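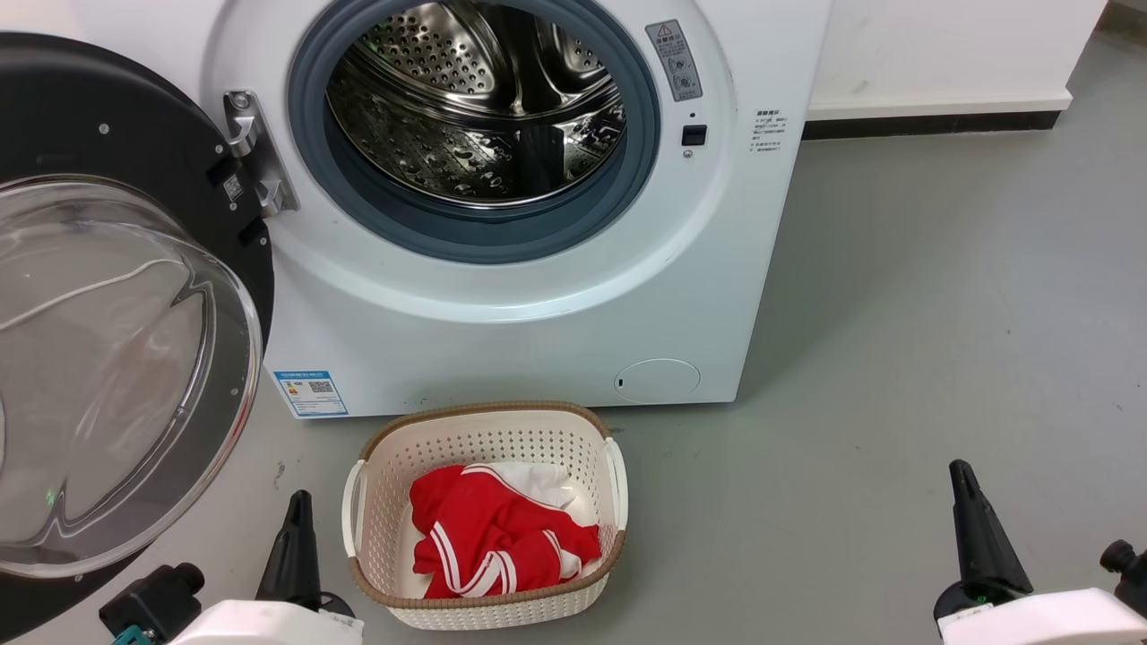
# Training the Stevura policy to load a front-loading washer

Last updated 30/07/2026

These steps reproduce the loading result from the Stevura project, in which a two-arm robot moves clothes from a basket into the drum. You need a bimanual setup with a head camera, the Sotow recording tool, and one workstation with a recent GPU. The method is plain imitation learning with one change: the policy is trained to predict where the next grasp will land before it predicts any motion.

## 1. Set the start state

Open the washer door all the way and check that the drum is empty. Put the basket on the floor directly in front of the machine. Both grippers start low, one to each side of the basket, fingers pointing up.

Put two items in the basket for the first round. A striped garment over a plain white cloth works well. Drop them in from standing height and leave them as they fall. Folded clothes gave us a policy that only worked on folded clothes.

Shift the basket a few inches between episodes. Don't move the washer.

## 2. Record the episodes

We used 444 episodes in total. Of those, 261 had two items and the rest had one.

For each episode:

1. Start Sotow and wait for the arm and camera clocks to sync.
2. Grasp the top item with whichever arm is closer.
3. Lift until the item clears the basket rim.
4. Carry it through the door opening and release it past the gasket.
5. Return to the start pose before going for the next item.

Keep failed grasps if the operator recovered within the same episode. Delete any episode where the arm hit the door. We threw out 47 on top of the total given here.

## 3. Label the grasp points

Run `sotow label --grasp` on the folder. It finds each gripper closing event, takes the fingertip position, and projects it back into the head camera view from 64 frames earlier. Check the output by eye. Labels on white cloth drift more than the others when the basket is also white, and you may have to fix those by hand.

## 4. Train

Use the `leblanc_two_stage` config. The first stage trains only the grasp point head. The second unfreezes the action head and trains both together. Training took nearly a day on our machine.

Skipping the first stage runs without errors, but the arms hover over the basket and close on air.

## 5. Evaluate

Reset the start state by hand for each trial. Count a trial as a success only if every item is fully inside the drum. A sleeve hanging over the gasket is a failure, even if the door would still close.

## Known problems

- Reflections on the open door glass can pull the predicted grasp point off the basket. Dim any lamp that faces the door.
- The policy doesn't close the door. That is a separate skill, trained in the Oto branch.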